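The Second Pair of Fingers 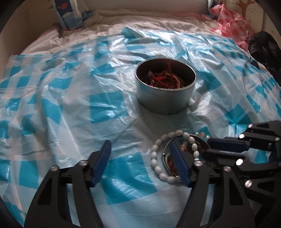
White beads, blue pads, Wednesday, April 29, 2026.

The Vusance salesman had promised that the new pads would pick up anything. Wenche Grønli had heard that before, in February, about the Stidine ones.

"Beads," she said. "Start with the white bracelet."

"Most people start with a block."

"Most people buy the wrong gripper."

He brought his fingers in from the right. She kept hers where they were, spread over the checked cloth, and waited. The sheet price was 2182 a pair. For that, she thought, it ought to thread the beads as well.

"The ribs do the work," he said.

"So did the ribs on the last ones, for 14 days."

He laughed — a bit too long — and asked what she had in the metal pot.

"Your second test. It tangles."

He looked at the red strands, then at his brochure. It said nothing on tangles. It had a page on eggs.

"Pawłowska signed for 45 of these," he said.

"Has Pawłowska tried one?"

He put the brochure down on the bed.

"White bracelet," said Wenche. "Whenever you're ready."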